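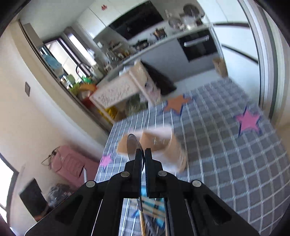

纸杯老在餐桌上翻倒,换一块桌布能解决吗?

能解决一小部分。桌布铺平、压住、不打滑,杯子会稳一点,但杯子轻、杯口宽、里面的东西又少的时候,铺什么都照样倒。

最后更新:六月

网上关于桌布和一次性纸杯的窍门,我陆陆续续收了一大堆,抄在冰箱旁边那个本子上,抄到后来自己都看烦了。有一阵子家里三天两头擦桌子,我就索性照着一条一条试。先说在前面,我对“神器”两个字过敏,对“一招搞定”也过敏,所以下面有些话不太中听。

先讲桌布

最流行的一条是“厚桌布防倒杯”。我试过一块很厚的绒底桌布,Ullumard牌的,花了739块,买的时候心都在抖。结果呢,杯子放上去底下是软的,手肘一压旁边,布面就往下陷,杯子跟着歪。厚有厚的好处,隔热,盘子放下去声音小,就是跟防倒没什么关系。同样的钱我宁可买几块薄的轮着洗。

薄桌布的毛病是跑。孩子一拽,整块往一边走,桌上的东西全体搬家。市面上卖的桌布夹我用过两种。金属弹片的夹得紧,可桌板稍厚就撑不开,硬撑几次就松了。塑料的便宜,夹住之后看着像那么回事,伸手一扯就掉。卖家图里那种“狂风吹不动”的效果,我在自家阳台上没有见到过。

比较有用的是垫一层防滑网,就是铺抽屉那种有孔的软垫,剪得比桌面小一圈,四边各往里缩一点,铺在桌布下面。缩多少看桌子,别露出来就行。剪完先不要急着铺,用湿布把桌面擦一遍,晾干再放,桌面有油的话它一样滑。

花色这件事,卖桌布的总说深色耐脏。我不太信。咖啡洒在深蓝布上当时看不出来,过两天一摸发硬,那时候已经吃进去了。格子布反倒好用,像灰白格子上带蓝细线、再印几颗橙色粉色星星的那种,洒了东西一眼能看见线条颜色变了,马上去擦。缺点是看久了眼花,而且边上歪没歪特别明显,有强迫症的人会一直去拉。

再讲纸杯

牛皮色的纸杯这几年很多,说是“本色更环保更健康”。颜色跟环不环保是两码事,要看内层涂的是什么、你们那边收不收。包装上只写“天然”两个字的,等于什么也没写。我现在买纸杯只捏两下:捏杯口的卷边,再捏杯身中段。卷边硬的,端热的不会瘪;中段一捏就凹的,倒了水之后拿起来准洒。

有个窍门说往杯底贴一小块双面胶,杯子就不倒了。能粘住,这点我承认。可是喝的时候要先把杯子从桌布上揭下来,揭的那一下用力,正好洒自己一身。桌布上还留胶印,洗两遍都有。谁发明的谁来洗。

还有人教在杯底放一枚硬币增重。往要喝的水里放硬币,我实在没办法评价。

我自己留下来的办法很土:空杯子不上桌。要喝了再从旁边拿,喝完口朝下扣在托盘里,或者直接扔。桌上翻倒的多半是空的,或者只剩一口的,谁袖子带一下就躺下了,残的那口刚好够弄脏一片。满杯的反而稳,大家见它满都小心。

倒了之后怎么擦

很多人第一反应是抓一把纸巾来回抹,我也这样干过好多年。来回抹会把一摊变成一大片。把干布整块盖上去,手掌压住,数到20,揭起来换一面再压。压完再用拧干的湿布从外圈往里收。

果汁和奶茶压干以后要过一遍清水,布料允许的话当天就洗。至于“撒盐吸色”,我在红茶、葡萄汁上都试过,盐确实会变色,看着很有成就感,洗出来和没撒盐的那一角比,我看不出差别。小苏打加白醋更热闹,咕嘟咕嘟冒泡,泡冒完了俩东西也互相抵消得差不多了,要用就单用一样。

带印花的桌布别用热水猛冲,也别拿刷子刷印花。粉色那种浅的图案最容易毛,毛了以后吃灰,看着总是脏的。翻到背面洗,背面晾。

桌边的小推车

餐桌紧挨厨房的人家,八成有个小推车或者边柜。卖推车的文案永远是“收纳量翻倍”。翻倍的一般是杂物量。我的那辆叫Morner,侧板白色,表面带压花。压花好看,可花纹里藏油,擦的时候抹布要顺着纹路走,干了再看往往还有一道。真要买,我会劝人挑光面的。已经买了压花的,用旧牙刷蘸一点稀释过的洗洁精,轻轻刷,然后湿布带走,别等它积厚。

推车下层离地近,扫地扬起来的灰都落在那里。吃的和餐具放上层,底下放不怕灰的:垃圾袋、备用抹布、没拆封的东西。有人说下层放同一种颜色就显整齐,我把抹布全换成黄的试了一阵,远看是一团黄,近看还是一团。颜色统一不等于叠好了。

轮子要锁。这句说明书上有,几乎没有人照做。推车一滑,撞到的往往就是桌角,桌上轻的东西先倒。我每天晚上收桌子的时候用脚踩一下刹车片,听到咔哒声才走。有的轮子踩下去没声音,就推一推试试。

几样不值得买的

带吸盘的杯托,吸盘要光滑平面,铺了桌布就是个摆设。要吸在桌布上的那种“布面专用”款,我买过一个叫Orkach的,第二天就在地上找到了。

一次性塑料桌膜,省事是省事,胳膊压上去会黏,吃完一卷,里面裹着的汤从哪头流出来全看运气。聚会用一回可以,天天用不如勤擦。

桌布喷雾,号称喷一层“水珠自己滚落”。新喷的时候确实滚,水珠滚到边上就滴到椅子上了。洗过一水,效果剩多少很难说。我那瓶喷了大半,再也没拿出来过。

值得花钱的倒是一条好抹布,和一个边沿高一点的托盘。我的托盘花了25块,杯子全站在里面,倒也倒在里面,端去水池一冲了事。托盘底下贴两条防滑条,贴在长边上,不要贴四个角,四个角的容易翘。大小要能放进水池,我第一个买大了,每次都得斜着冲,水流得满台面都是。

孩子在桌上玩的时候

画画、搭东西、做手工,跟喝水分开。我家的规矩是桌上有颜料就没有饮料,水杯放到推车上层去。细木棍、冰棒棍这类小零件用一个浅盒子装,别散在布上,掉进格子花纹里很难找,收拾的人最后一定是用手掌一点点摸。做完手工先把桌布从四角提起来抖到垃圾桶里,再擦。直接擦的话,碎屑会粘在湿布上,越抹越多。

亮片和闪粉我是拒绝的,什么窍门都没有用。

读者留言

Feng-yi Kuo:防滑网那条我补充一下,夏天要记得掀起来透透气。我家木桌铺了13个月没动过,揭开的时候网孔的印子全留在漆面上了,到现在还有。

Gizella Hegedűs:小苏打加白醋我持保留意见!单用白醋我家的茶渍能淡不少,不过印花也跟着淡了一点,所以也不好说算成功。压花板用牙刷刷我也试了,比抹布强,就是费腰。

豆角焖面:双面胶那条笑到我了,我就是揭杯子洒了一裤子的人。胶印最后是用食用油泡掉的,然后又花了一晚上洗油。

阿青妈:请问托盘边沿多高合适?我看到的都很浅。

作者回复阿青妈:我那个大概到纸杯三分之一的高度,再高拿杯子就碰手了。太浅的接不住水,只能算垫子。

Jin:还是觉得深色桌布好,至少客人来的时候看不出来。

作者回复Jin:客人走了以后呢?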